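The vendor's sheet said the machine would look after itself. Didier Vidal had kept the sheet, folded in four, in the back pocket of his work pants, and he took it out whenever he needed cheering up.

"Self-correcting," he read. "Who writes this stuff?"

"Jestura does," said Rey. "Somebody at Jestura with a nice office."

They'd had the two-armed unit for 30 days at Kanden, and by the log it had done 1,636 lifts. The log called 309 of them "recovered", a word Didier had never got anyone to explain. He suspected it meant a person had come over and fixed things by hand. The tubes held coloured water, so at least the mopping up was cheap. 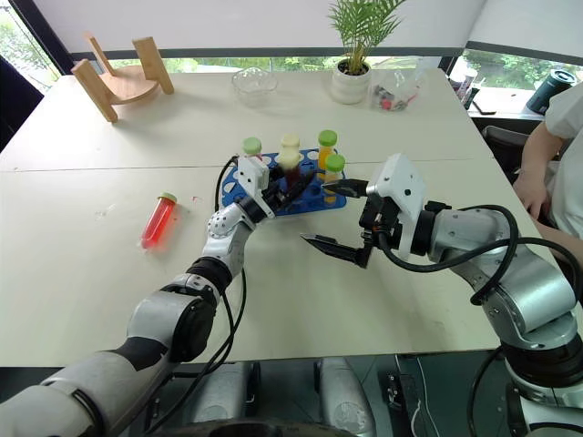 "It's the left wrist," Didier said. "It goes in crooked. It's been going in crooked since Plullon sent us the new bracket."

"Plullon says the bracket's within tolerance."

"Plullon would say that if it arrived in two pieces."

Rey had the offsets open on the laptop. You told the arm where its own fingertips were, it believed you, and everything it did afterward depended on that belief. Change a number by a millimetre and the whole machine would reach confidently for the wrong spot. Didier found this the most human thing about it, and he didn't mean it kindly.

He had a ritual, which he would've denied was one. Power down, check the wrist screws in a star pattern, follow the cable back with two fingers to feel for a pinch, power up, home both arms. Then he ran the slow cycle and kept one hand near the stop button.

"The sheet says you only need to do that every 1,000 hours," Rey said.

"The sheet says a lot of things."

He brought the speed down to the lowest setting the software allowed – a crawl, really – and they waited.

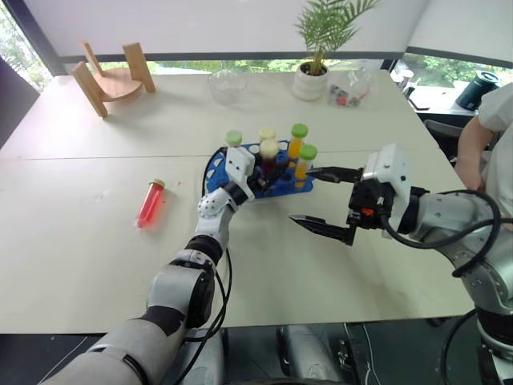

"Did you touch the offset?" Didier asked.

"Half a millimetre. Toward the window."

"I said to leave it till I'd done the screws."

"You'd done the screws."

"I'd done four of them." He rubbed his eyes. Now if it ran clean they wouldn't know which of them had fixed it, and if it didn't they wouldn't know which of them to blame. He wrote both changes down anyway, in pencil, on the back of the vendor's sheet, under a note from March that said only *ask about noise*. He'd asked. They'd told him the noise was normal.

"Put the number back," he said. "I'll do the rest of the screws, and we'll start over."

Rey sighed and put the number back. Didier went looking for the small hex key, which wasn't where he'd left it.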